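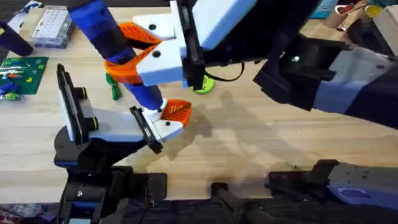

The rule sheet says one arm has to be parked before the other enters the shared zone, and we can't pass a part from one gripper to the other with one arm parked. Either the rule is wrong or we have been breaking it on every two-arm task. Please tell us which one before we write this up as a fault.

Ticket 413
Site: Plilterska, bench cell 2
Controller: Hekano, two-arm profile
Rule sheet: Birkero bench rules, section 7 (Shared zone)
Category: Rules and practice / unexpected stop
Status: Closed – rule text changed, settings changed

Summary
The cell goes into a protective stop during two-arm holds. The log entry is ZONE_CONFLICT. The operator clears it, restarts the task, and gets the same stop later in the run. No contact between the arms is logged. The site asks whether the stop can be turned off for handovers.

Reply from support
Please don't turn it off. ZONE_CONFLICT is the only check in this profile that compares the position of one arm with the position of the other. With it disabled, each arm only knows its own limits.

Please send:
– the task file
– the zone file for both arms
– the event log from the first stop to the restart
– the payload settings for each gripper, as entered in the controller

Site reply
Files attached. Payload is set to the same value on both arms, and it does not change when a part is picked up. The zone file is the one that shipped with the profile. We added a box for the shared zone and did not touch anything else. Task order is: left arm closes on the part, right arm closes on the part, both hold, one opens, the other moves away. The stop comes during the hold, never during the approach.

Support, after reading the log
The approach is fine. Both arms enter the shared zone with a valid claim. The left arm's claim then runs out while it is still holding the part. Claim timeout in the file is 3000 ms. The hold in your task has no fixed length and waits for the operator to confirm. If the operator takes longer than the timeout, the controller treats the left arm as an intruder in a zone that the right arm has claimed, and stops both.

This explains why the stop looks random. It follows the operator's reaction time and has no link to the motion.

We do not recommend a longer timeout as the fix. It would hide the stop for most holds and leave the arms in the zone with a stale claim whenever someone walks away from the bench. Use a joint claim. In the task file, replace the two separate claim lines with one joint claim that names both arms, and release it only after the receiving arm has reached its exit point. A joint claim does not time out while both grippers report closed. If either one reports open outside the release step, it ends at once.

Site reply
Joint claim tested. The hold no longer stops. We now get a stop at the release step, log entry RELEASE_ORDER.

Support
Expected with your task file. The release is written as "open left, release claim, move right." The claim is dropped before the right arm has left. Correct order:

1. Receiving gripper closed and confirmed
2. Giving gripper opens
3. Giving arm backs off to its wait point
4. Receiving arm moves to its exit point
5. Joint claim released

Steps 3 and 4 must not run together at this bench. The two bases are mounted along the same edge, and the forearms can cross.

Site reply
Order changed, no stop in the runs since. Two more questions while this is open.

First, the left arm is sometimes holding a small piece while the right arm works with another one. Nothing is being handed over. Does section 7 apply?

Second, an auditor from Rivera has asked what our rule is for loose items on the table. We don't have one.

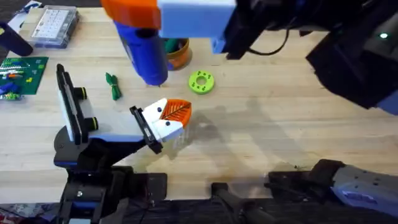
Cell 2: both arms over the table, separate parts.

Support
On the first question: yes, section 7 applies. The test is whether both arms are inside the shared zone. What they are holding does not matter. For separate parts use two separate claims on two smaller zones, with a gap between them. Do not use a joint claim here. A joint claim allows the grippers to come together, and in this kind of task they should never do so.

On the second question, the Birkero sheet only says "keep the work area clear," and we agree that this is not enough for a bench where small parts are the work. Suggested wording for your local rules:

Items that belong to the task may lie on the table inside the marked work area. Items that do not belong to the task are moved outside the reach of both arms before power is applied to the motors. Tool cups, storage boxes and paper count as items. If an item is moved during a run, pause the task before reaching in. Do not reach in while a claim is held, even if both arms are still.

Please also add a line for cables. A cable that hangs below the wrist should be checked at the lowest pose in the task, not at the home pose. We have seen sites pass the check at home and then drag the loop over a part later.

Payload: set it per grip, not per arm. With the same value in both states, the force limit is off by the weight of the part, and contact stops will come early or late. For a two-arm hold, enter the full part weight on each arm. The load can shift fully to either side when the other gripper opens.

Site reply
All added. Local rule for loose items sent to Rivera, no answer so far. The operator card at the bench now has the release order on it. Please confirm the wording of section 7 so that we can stop using the old page.

Support
Section 7, replacement text:

Only one arm may be in the shared zone at a time, unless both arms are covered by a joint claim or by separate claims on zones that do not overlap. A joint claim is used for handovers and two-arm holds only. It is released after the receiving arm has reached its exit point. The zone check stays on in all modes, including slow manual mode.

The old page should be marked as replaced and removed from the bench. The answer to the first message on this ticket is that the rule was too narrow – the task itself was allowed, and the claims in it were set up wrong.

Changes made under this ticket
– task file: joint claim, new release order
– zone file: shared zone split for separate-part work
– controller: payload set per grip, claim timeout left at 3000 ms
– local rules: loose items, cable check

Open item, moved to a new ticket: the Hekano event list shows ZONE_CONFLICT for both an expired claim and a true overlap. The site has asked for two codes.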